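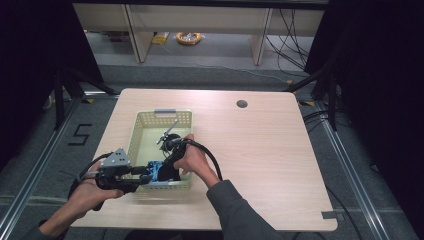 Residents' Forum > Shared Facilities > Laundry room: proposed changes to booking periods

Posted by Secretary_Zawadzka_Court
October 27, 2018

Members are invited to comment on the proposed changes to the use of the laundry room at Zawadzka Court. The present arrangements were adopted when the building had fewer occupied flats, and the office has received a number of complaints since August regarding late collection and missed bookings.

The proposals are as follows.

Booking periods would be reduced from 5 hours to 4. Each household would be permitted 2 bookings a week. Items left in a machine for more than 30 minutes after the end of a booking could be removed by the next user and placed on the shelf beside the door. The paper sheet would be withdrawn and all bookings made through the Clostora page.

Comments should be confined to the proposals. Matters concerning the car park have their own thread.

Flat_Nineteen
I support the shorter period. A wash and a full drying cycle can be completed comfortably in four hours, and at present the room often stands idle for the last part of a booking while other households wait.

I would ask for clarification on the second point. Does a booking cover both washing machines, or one only? The existing rules are silent on this and there have been disagreements.

Secretary_Zawadzka_Court
A booking covers both machines and the dryer. The wording will be amended to state this.

Harbourside2
I must object to the limit of two bookings. It takes no account of the size of the household. A family with small children cannot reasonably be held to the same allowance as a single occupant, and the service charge is calculated by floor area, so larger flats already pay more towards the room.

M_Quillon
With respect to the previous contributor, the service charge pays for the upkeep of the building as a whole. It has never conferred additional rights over any part of it. If the allowance were linked to floor area, the same argument would be made about the bicycle store.

I would, however, accept a provision allowing unclaimed periods to be taken on the day itself without counting towards the weekly allowance.

Harbourside2
That would go some way to meeting my concern. I maintain that the allowance is too low.

Top_Floor_Rear
My objection is to the removal of other people's washing. I do not wish my clothing to be handled by neighbours, however courteous, and the shelf by the door is seldom clean. Woollens taken out and heaped together will be spoilt. May I suggest that the next user be required to knock or telephone first?

Flat_Nineteen
I cannot agree. The next user has a booking of limited length and should not be obliged to spend it climbing the stairs. Thirty minutes is generous. The shelf could be wiped down by the cleaners as part of their ordinary round.

Top_Floor_Rear
The cleaning contract with Pleriser does not include shelves. I raised this in August and was told as much in writing.

Secretary_Zawadzka_Court
That is correct as the contract stands. The office will ask Pleriser for a price to include the shelf and the window sill.

Greywater
Has any thought been given to residents who do not use a computer? The paper sheet has its faults but it can be read by everyone. I tried the Clostora page twice and on both occasions it returned me to the opening screen.

M_Quillon
The fault on the opening screen occurs if the flat number is entered with a letter after it. Enter the number alone and it will proceed.

Greywater
I am obliged. It has now accepted my booking, although the point about other residents remains.

Secretary_Zawadzka_Court
Residents without access to the page may book by telephone during office hours, and the week's bookings will be printed and displayed on the laundry room door. The two points on unclaimed periods and notice before removal will be put to the next meeting together with the original proposals. The paper sheet remains in force until then.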